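Two-arm tabletop kits under $5k? Looking at the Drornasine

Forum > Hardware > Arms and Grippers
Started July 2026

gearlash_tom
I'm trying to decide on a two-arm kit for kitchen-type tasks. Moving bowls, scraping, putting things on a rack. The Drornasine pair from Cevunance keeps coming up. Price I was quoted is $2353 per arm with the stock gripper, plus shipping. Has anyone run one for more than a few weeks? The product page is all spec table and I can't tell how much of the setup is on me.

nullspace88
I've had a pair for 17 weeks. Setup is a day if your table is solid. The bases clamp to the edge and each one has its own power supply, so plan your outlets. Software install was fine on a clean machine and a mess on my old one. Wipe it first.

Repeatability is good enough for bowls and cups. I would not buy it for anything with screws.

pallet_jack_ohio
Going to disagree on the install. I used the 13-step guide from their site and step 9 refers to a menu that was removed in the last update. I wrote to support and got an answer in four days. The answer was a link to the same guide.

The arms themselves are fine. The documentation is not worth what they charge.

nullspace88
Step 9 is the joint zeroing, right? It moved under Calibration. I agree they should fix the page.

gearlash_tom
Thanks both. What about the Ginodine support plan? They want $972 a year for it and the sales person pushed it pretty hard.

pallet_jack_ohio
Skip it. You get faster replies and one gripper replacement. A gripper costs less than that to buy outright.

mudroom
I'd say it depends on who is using the arms. We have the plan at work and used it twice, once for a wrist joint that started clicking and once for a firmware problem. Both were handled in a day. If this is your own bench and you like taking things apart, you don't need it. If people are waiting on the thing, pay for it.

gearlash_tom
It's my own bench. Can anyone speak to handling tools? Most of the clips I've found are pick and place with blocks. I need it to hold a utensil in one hand and a dish in the other.

nullspace88
It can do that. The stock fingers are OK on a round handle if you add something grippy to the pads. I used strips of rubber shelf liner. Bowls are easier by the rim than around the outside. Start slow — the default speed is too high for anything with a lip on it.

mudroom
I do mostly dish stuff on a two-arm table, so this one is my area. Light plastic bowls slide when the other arm pushes on them, and you end up chasing them across the table. Keep the pushing force low and come in from above.

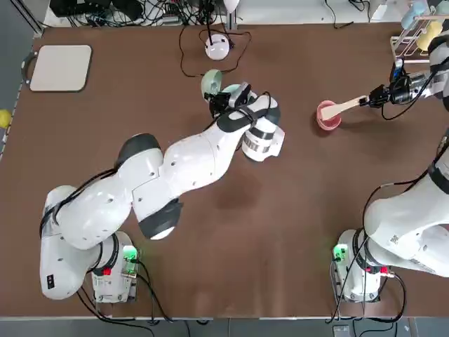
Left arm with the green bowl, right arm with the spatula in the pink one.

Leave more open table in the middle than you think you need. The elbows take up a lot of room once both arms are reaching in.

pallet_jack_ohio
What are you doing for cable management? Mine catch at the wrist whenever it turns past a certain point. That's my second complaint about the Drornasine after the guide.

mudroom
Slack loops at the wrist, and I limit the rotation in software. I tried spiral wrap and it made things worse because it got too stiff.

rinse_repeat
Before you order, look at the Rinaldi two-arm set too. Shorter reach, but the cables run inside the links and it comes with soft finger pads. I sold my Drornasine arms and switched.

nullspace88
The Rinaldi reach is too short for a rack at the back of the table. I tried one at a friend's shop and it couldn't get to the far row.

rinse_repeat
Then move the rack to the side. It works fine on my table.

gearlash_tom
My table is deep and the rack has to stay at the back, so that probably rules it out. I'm leaning toward the Drornasine pair without the plan. I'll measure again before I order and post here once they're mounted.

pallet_jack_ohio
Save a copy of the old guide while you're at it. The cable diagram in the new one is missing a page.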